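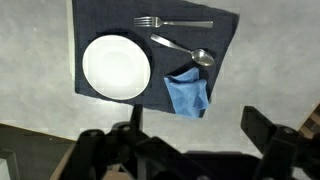
# Trial shift

A **trial shift**, also called a *working interview* or *stage*, is a short period of work that a job applicant completes before a restaurant, café or hotel decides whether to hire. It is common for servers, bartenders and line cooks, and usually follows a brief interview.

## Length and content

Most trial shifts last between two hours and a full meal service. Applicants for server jobs may be asked to set tables, carry plates, greet guests and enter orders under the eye of a senior employee. Cooks are more often given prep work or a single dish.

## Pay

Rules differ by country and state. In the United States, an applicant who does productive work is generally owed at least the minimum wage for that time, even if no job offer follows. Watching a shift without working is usually treated as part of the interview.

## Use in Waltcombe

The restaurant group Varela began using paid trial shifts in February, after its manager Zyanya Ponce dropped the written test for servers. The group limits each trial to 2 hours and schedules it outside the dinner rush. Siker, a hotel with 38 rooms, uses a full breakfast service instead.

## Criticism

Some applicants object to trials that are unpaid or that stretch over several days. Others find it hard to attend while holding another job.

## See also

- Probationary period
- Job shadowing
- Tipped wage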